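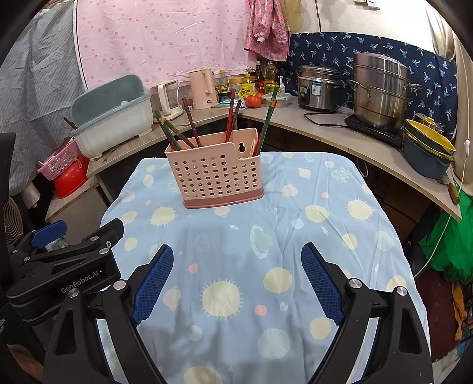 How many people do you need to run an open day stand about grippers? Two on the stand and one floating is plenty, as long as the floating one knows where the spare batteries are.

March 2, 2020

Writing this up while my feet recover. The Wanport open day is over and I'm really pleased with it! We had 126 visitors through the door, which is well up on September, and most of them stopped at our end of the hall (the Konetti people had the coffee, so I expect that helped).

Ladik went first with the sorting arm. It ran for 45 minutes without a fault — a record for that thing in public — and then sulked over a bent tray, so we swapped to the hand-held grippers early and let people have a go themselves. Kids were far better at it than the engineers. They just squeeze and see what happens, whereas the grown-ups all want to know the closing force first.
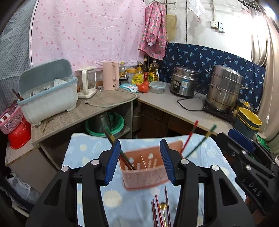 Chopsticks came up a lot in the questions afterwards. They're thin, they roll, they lie across each other, and a small change in angle decides whether you pick up one or three. I said I'd much sooner demonstrate with them than with foam cubes, and a chap from Bailly agreed so loudly that he's now promised us a talk on finger pads. Must chase him for a date.

Things to sort before the next one: longer extension lead, bigger lettering on the sign, and a proper place for coats. We also ran out of handouts after some 19 minutes of the second session, so print more. And 6 chairs is silly, people were perching on the flight cases.

Tray for Ladik is on my bench with a label on it. Please don't straighten it with the vice — I want to measure the bend first.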